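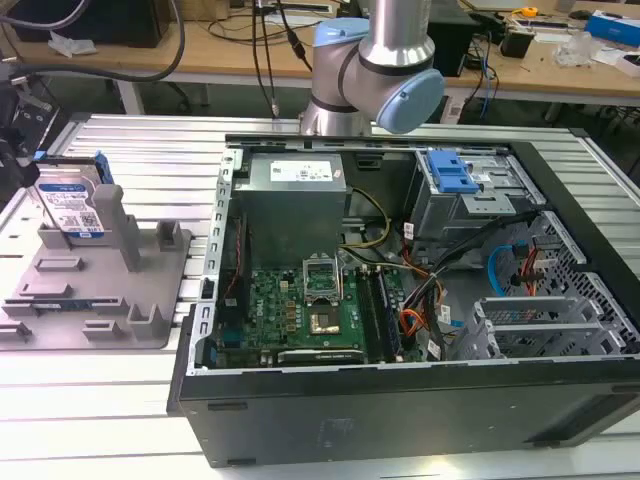
Minutes, teardown cell catch-up, 30 Sep 2023

Notes by me, Ebony, because I lost the toss again. If I've put words in your mouth, tell me and I'll fix them before these go up on the Gernby wiki.

Present: Keyvan Kermani, me (Ebony Tautahi), the two techs from the evening shift, and Quiroga's support person on the phone for the first half. Markovis sent apologies.

1. The protective stop

This took up most of the meeting! For anyone who missed it, the arm was partway through the drive removal routine when it went down behind the rear edge of the case, kept pushing, and tripped its own force limit. It stopped the way it's supposed to. Nobody was inside the taped line and nobody got hurt, and we all agreed that goes first in the report.

Keyvan pulled the log and read it out. The fault came up at cycle 1,785 and the arm was 10 mm lower than it should have been at that point in the path. He's pretty sure the tower had been set down against the wrong stop, so the whole case sat off from where the program thought it was. I asked why the vision check didn't catch it, and well, the vision check was switched off. It had been switched off to save time during the January trials and then we all forgot (me included, I signed that sheet).

Quiroga's view is that the arm itself is fine but they want the wrist joint checked before we go back to full speed. They also said, politely, that a force limit is a last resort and we shouldn't be leaning on it to find our mistakes. Fair enough.

2. Restarting after a stop

I brought this one up and I'll own being a bit grumpy about it. After the stop, somebody cleared the fault from the pendant and hit resume with the tower still in place. The arm tried the same move again and stopped again. One of the techs said the card on the pendant only says "clear and resume", so that's what they did, and I can't really argue with that. The card is getting rewritten.

For now, after any protective stop: leave the arm where it is, press the e-stop, take a photo of the pendant screen, and call Keyvan or me. Only one of us two restarts it.

3. Open sockets

While we were on the subject, Keyvan would like us to stop running boards with the CPU socket open and the bracket up. The pins bend if you so much as look at them, and Budadis won't take a board with bent pins. I said covers are cheap, and we went back and forth on who would fit them. We settled on the person loading the cell, right before the tower goes down.

4. Cables

Long chat, no decision. The evening shift wants the power supply leads tied back before the arm goes anywhere near the drive cage. Keyvan thinks the ties will cost us more time than the snags do. We'll try it both ways for 5 shifts and compare.

5. Money

A second set of locating stops with a proper sensor on each is quoted at $3,000. Everyone was in favor. I'll send the request to Markovis with the log attached.

Actions

Keyvan: turn the vision check back on and lock the setting behind the supervisor password. Book the wrist joint check with Quiroga.

Ebony: incident report, new pendant card, funding request. Also order socket covers.

Evening shift: run at reduced speed until the check is done, and keep notes on the cable ties.

Next meeting is once Quiroga has been out. Please bring your own mug this time, I'm down to one.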